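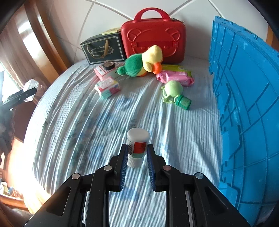 A reader replied to the June piece on soft rucksacks that a hard case for a small child is dead weight, that the zip will go before the shell does, and would we please test one properly before recommending any more of them.

The case on test is the Pasow by Gikalton, in red, bought at the full price of £39 from the Workard shop in Salinas. It is a glossy hard shell with a handle on top, a zip, and a bear face with round ears moulded into the front. Two small square buckles sit near the bottom of the front. They are the same red as the rest.

Capacity. The maker does not print a volume. Filled with dry rice and measured out again with a jug, the inside came to 2,522 ml. That takes a pack of wipes, a change of clothes for a toddler and one soft toy, provided the toy can be squashed. Anything stiff and square wastes space, as the inner corners are rounded. A board book of the larger sort will not lie flat in it.

Shell. Dropped from table height on to floor tiles, once on each face and once on each corner, it did not crack or dent. One corner picked up a white scuff, which polished down with car wax but did not go. Gloss was a poor choice of finish for something that will be dragged along the ground. Fingerprints show at once and wipe off with a damp cloth. Crumbs collect around the ears and need a soft brush.

Zip. This was the reader's main doubt. It runs freely along the straight sides and stiffens at the corners, more so when the case is full. A four-year-old could open it without help but could not close it past the first corner. After 2 weeks of daily use the teeth still met cleanly and the pull was firm. It has not separated under load. I would not call that proof of a long life, and I will add a note if it fails.

Handle. Firm, and wide enough for an adult's three middle fingers. The loaded case hangs slightly forward and knocks against the shin. There is no shoulder strap in the box and nowhere obvious to fix one.

Noise. Hard toys rattle loudly. A folded muslin cloth cures this and uses up space.

Against a cloth bag of similar capacity, the Pasow is heavier when empty, and it cannot be pushed into a gap in the car boot. It does protect what is inside, and it wipes clean in seconds. The reader is right about the weight. On the zip I found no fault beyond the corners.

Suitable for short trips and overnight stays. At £39 it is dear for the volume. A matt version would be worth waiting for, if Gikalton makes one.

Reviewed 03/02/2018. Case bought by us and kept.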